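Thu 30 April

I promised myself I would write this post on the same night, while my ears still remember everything, but I came home too tired and went to bed with my shoes next to the pillow. So it is one day later and some jokes are already gone.

Yesterday I went to the open mic at Brannigan, the bar behind the bus station in Brimthorpe. It was my fourth time in the audience and I still have not gone on the stage. I have been learning English since I was a child, and I can read a newspaper, argue with my bank and understand most films. Stand-up comedy is the last thing that resists me. I understand every word and then the whole room laughs, and I arrive two seconds later, like a person who runs for a train and finds only the warm air.

There were 12 comedians on the list and each of them had seven minutes. The host was a woman with a very low voice who began by asking where people were from. I sit always at the side for this reason. In my country a comedian does not speak to the audience much. He tells his story, you listen, and you pay. At Brannigan they come to you with the microphone and want to know your job. The man in front of me said he sells flooring, and he got jokes about floors until the break. He seemed happy about it. I would have moved to another city.

The first three comedians were all about dating applications, and I have nothing to write about them. The fourth one was better. He talked about his father's funeral and how the priest used the wrong name, twice, and how the family decided to accept the new name because it was a nicer one. I laughed at the same time as the others! I want to note this because it is a small victory for me. I think it worked for me since the joke was built from a situation and there was no song or television show inside it that I had to know.

The television shows are my real problem. Somebody says one word, it is a name of a cartoon from thirty years ago, and the people around me are crying with laughter. Later I look it up at home and I find a picture of a dog with a hat. Then I understand the joke in the kitchen, alone, and it is not the same.
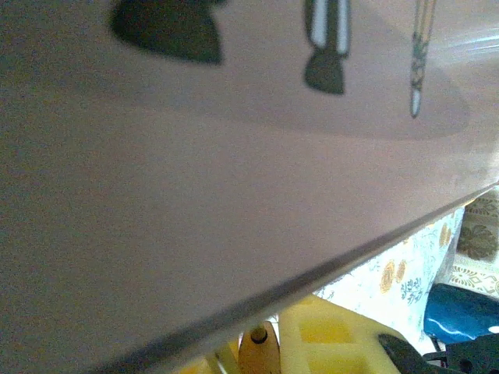

After the break came the one act I had bought the ticket for, a duo that performs under the name Jukov. I found them last August by accident, when I was looking for something completely different. They had a clip with 2,341 views, and I must confess that a good part of those are mine. One of them speaks very fast and the other one only repeats the last word of each sentence, with a different feeling every time. It sounds stupid when I describe it. On the clip it is the funniest thing I know.

On the stage it was more difficult. The room was noisy after the break, a group near the bar had come for a birthday, and the fast one had to start three times. In the beginning nobody laughed at the repeating. You could hear the ice in the glasses. I felt terrible for them, my hands were wet, as if I had written the act myself. Then the slow one repeated a word that came from the birthday table – it was "nachos", very sadly – and the room fell over. From there they could do what they wanted. They did not get back to the prepared material for a long time, and I think they forgot the ending, because they just bowed in the middle of a story about a dentist.

I have thought about this all day. The recorded version is perfect and I know it by heart, but the word "nachos" was better than all of it, and it will not be funny for anybody who reads it here. I am sorry. I tried to tell it at work this morning and received a very polite silence.

The rest of the evening I will make short. A man did magic, and he was not good at magic, and I could not decide if this was the joke. A young woman read from her old diary and was wonderful for five minutes and then went over her time, and the host had to turn on the little red light and later to stand next to her. The last comedian spoke so quickly and with such an accent that I caught perhaps one third. He told us he had lived in Brimthorpe all his life, so I suppose the accent was mine to learn.

Some practical things if you want to go. The ticket costs less when you buy it before the weekend, and you must take one drink. The chairs in the back are higher and you see better, but the coffee machine stands there and it always makes its noise before a punchline. They sell tickets through Vovico now, which sent me the same confirmation three times and then a questionnaire. The room has space for 118 people according to the sign at the door. I would say it was half full, more after the break.

My own seven minutes are still in the notebook. I have one story about my driving exam and one about the word "sheet", which every foreigner has and which the host will surely have heard before. The driving exam is better, but it needs a voice for the examiner, and I can do only one voice, and it is my aunt's. Maybe the examiner can be my aunt. I read it aloud last week with the kitchen timer and it took four minutes, and that was with pauses for the laughing. I do not know how long one must pause when there is no laughing – I should have asked the magician.

The list for the next open mic opens on Monday and you have to write your name on it in person, at the bar, with a pen. I have looked at the bus times.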